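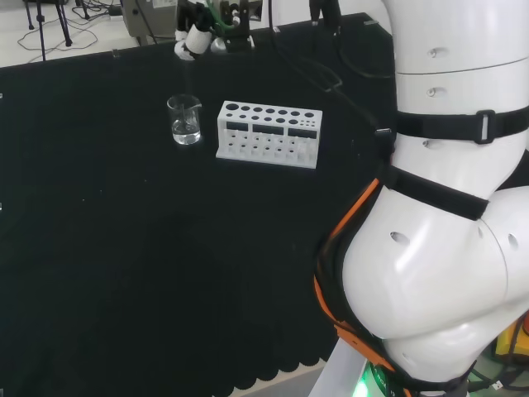 A beaker and a test tube rack on a cloth-covered worktable.

Print | E-mail

10/25/18

What a refill pouch has to prove

Shampoo is mostly water, and the water is where refill packaging gets difficult. Hollo, a hair care maker based in Stokgate, spent 196 days testing a pouch version of its daily shampoo before it let salons order any. The formula was already on sale in a rigid bottle. The pouch film was new.

Three checks were run on each batch: weight loss, viscosity and scent. Weight loss shows how much water passes through the film. Viscosity matters at the sink, where a thin shampoo is overused. Scent was judged by a trained panel against a sample kept in glass.

The first film, supplied by Drondia, held water well but took up part of the citrus oil. By May the panel could pick out the pouch sample every time. A second film with a different inner layer replaced it, and the preservative level was left alone.

Salons receive the pouch in a 2-liter size with a screw spout. Staff are told to empty, rinse and dry the dispenser before each refill — topping off a half-full bottle carries old product into the new.

Dalgleish, which distributes the line, takes back empty pouches in cartons. The film is a single plastic family, but the spout is a different one and has to be cut off by hand. Hollo is working on a matching spout and has given no release date.

Print this article | E-mail this article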